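Search this site Enter keywords Go

Kennedy Hall, Room 4 – floor work area safety checklist, with comments
Checked by Raymonde Sandhu, 17 Oct 2006

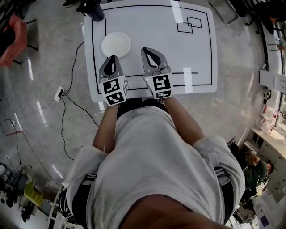
Board area during use, with cables on the left-hand side.

1. Floor clear for walking – NEEDS ATTENTION
Black cables are looping over the speckled floor to the left of the board, and I do wish we could get them gathered up and taken along the wall. Lorne Gill has kindly offered to look out some cable covers, bless him.

2. Sockets and outlet strips – NEEDS ATTENTION
The white outlet strip is lying on the floor with a cable plugged in. Please could it be fixed up off the ground before the November check, and kept well away from drinks in the meantime.

3. Board surface and corners – OK
Rounded corners, which I was very glad to see, as people do kneel and lean over it. The surface is glossy and catches the ceiling lights quite strongly – if anyone finds the glare tiring, have a word with Annick Petrenko and she will see about blinds and dimmer tubes.

4. Loose items on the board – OK
Only the round white plate, sitting flat. Lovely.

5. Things kept nearby – COMMENT
Equipment is rather bunched together at the side, and there is a dark upright object standing close beyond the board that could be knocked by a stray elbow. Move it back a little, please. The red chair should be tucked in too.

6. Working posture – COMMENT
Leaning forward over the floor is hard on the back. Kneeling mats are in cupboard 112, and do please take a stretch now and then.

Copy to Solange Kennedy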